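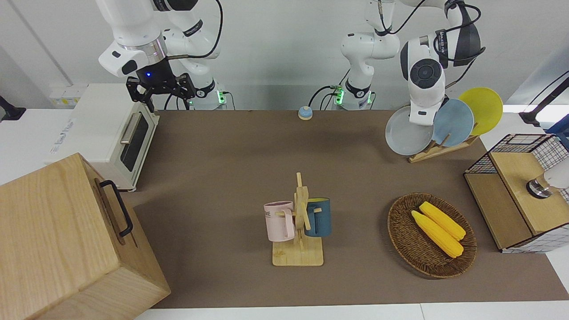

Plates in the rack, mugs on the tree, corn in the basket.

Kitchen Hacks > Small Appliances & Gadgets
Last updated: July

What 4,000 robot tries taught me about my dish rack

I've been reading the Haugen write-up on two-armed kitchen robots (so good!) and stealing ideas for my own counter. They ran 4,000 pick-ups with the layout shuffled, and 326 of the misses were plates touching in the rack. Guess who now leaves a gap – me!

My other steal: park the mug tree out front, where either hand can get at it.

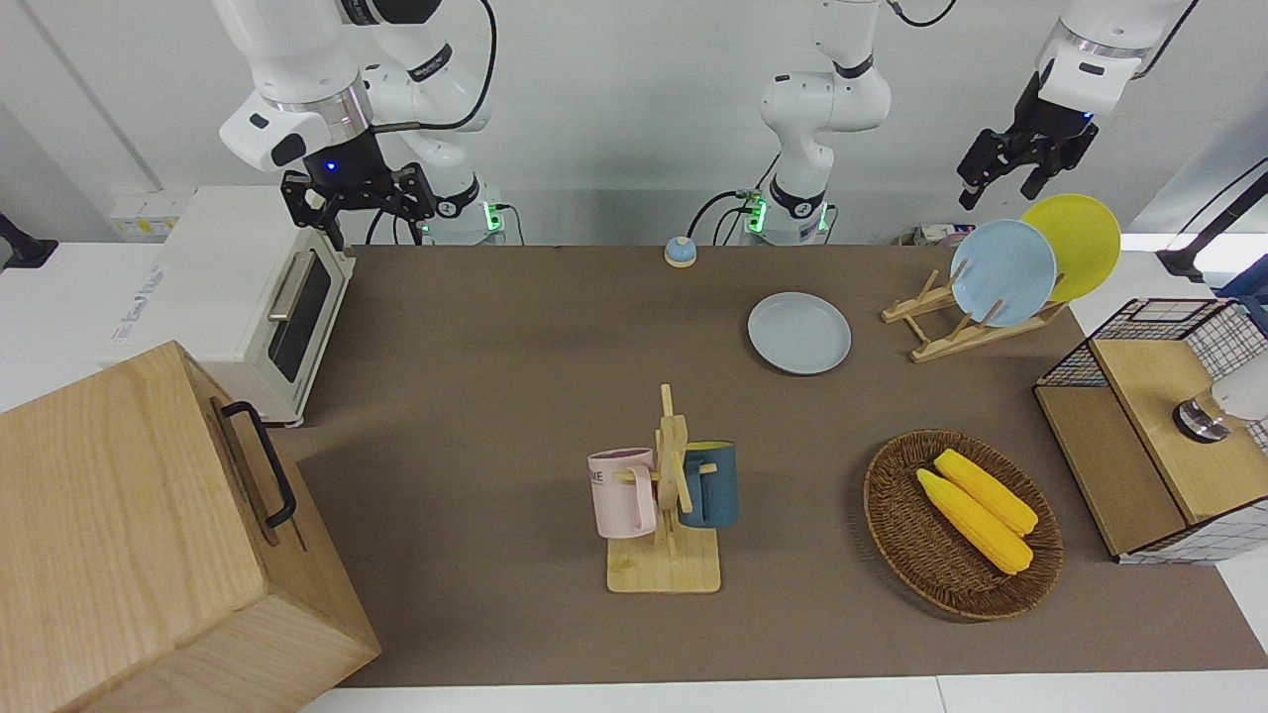 Try it at home

Leave one peg free between plates. Hang mugs before you load the rack. I timed myself putting things away and saved 18 seconds, which I'm counting as a win.

2,441 shares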